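How to Record Clean Sound on a Windy Ridge

I love this part of the job! Good pictures get people to look up, but it's the crunch of boots and the creak of a rope that put them on the mountain with you. After 21 shoots on the Ravilside trail, this is the routine I keep coming back to.

Start with the mic. Pull a furry windscreen over the foam one and leave a little air between the two. Clip a spare lavalier inside the climber's jacket, at chest height, with the cable taped in a small loop so it can't tug.
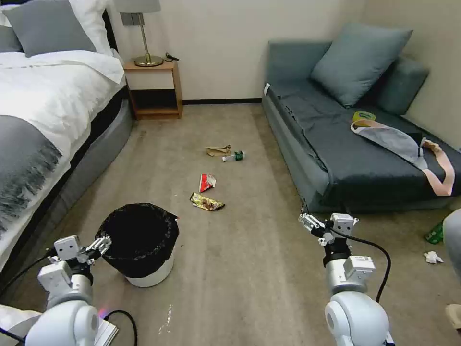

What level should I set before heading out?

Aim for speech peaking near -12 dB, then record a second track 10 dB lower. If a gust or a shout clips the first one, the safety track usually saves you.

Next, find shelter. Put your own back to the wind and hold the boom low, pointing up at the speaker. Even a boulder the size of a backpack helps. Then ask everyone to stand still and record 2 full minutes of plain background noise. You'll be so happy to have it in the edit!

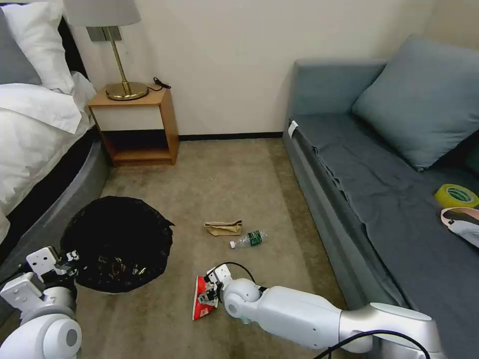

4 min read

Back at base, copy the cards twice before you eat. I name files by place, take and mic, so Ravilside_857_lav is take 857 on the lavalier. Listen to the first and last few seconds of every file on headphones, and flag anything with rustle.

For the mix, roll off everything below 80 Hz, bring the background track in under the dialogue and add the boots last. Play it loud once. It's a great feeling.

Augustina Alhassan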